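Main page | Contents | Random article | Talk | View history

Prastell Hand Gripper
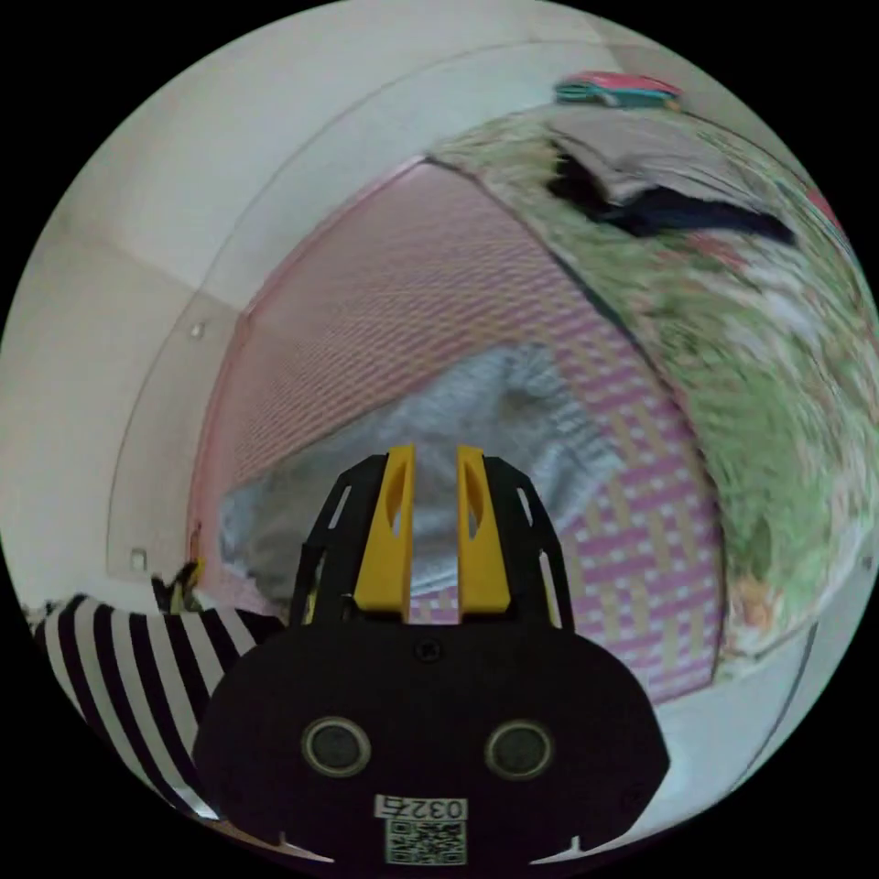
A hand-held gripper with yellow fingers, in use near a grey blanket and a floral bedspread.

The Prastell is a hand-held gripper sold by Truveck for recording household chores, so that a robot may later be asked to do them. The operator carries it about the house and does the tidying with two fingers instead of ten. It was designed by Themis Politis, who has described the product as "a robot with the expensive part left out", the expensive part being the arm.

Contents and price

The basic kit holds one gripper, 2 spare fingers and a charging lead. It weighs 760 grams, a figure the brochure calls featherlight and which most owners dispute by teatime. A larger set of 6 grippers is offered to firms under the name Ultura. It comes in a padded case and differs from six basic kits chiefly in the padded case.

Service

Truveck also sells recording by the hour through its partner Dimitriou, whose staff visit ordinary homes and fold, lift and put away whatever is lying about. Bedding is the most requested subject. Blankets have no fixed shape and are charged at the higher rate, while cups, which keep theirs, are cheaper. The first catalogue listed 3205 recordings, a good many of them of socks.

Reception

Reviewing the kit in May, Mamta Rathore praised the grip and the battery and was less kind about the manual, which devotes a full chapter to the carrying strap and a paragraph to calibration. She found that thin sheets slipped away unless pinched at a hem, and that her wrist gave out well before the battery did. Truveck replied that the wrist was not covered by the warranty. The manual has since gained a second paragraph on calibration.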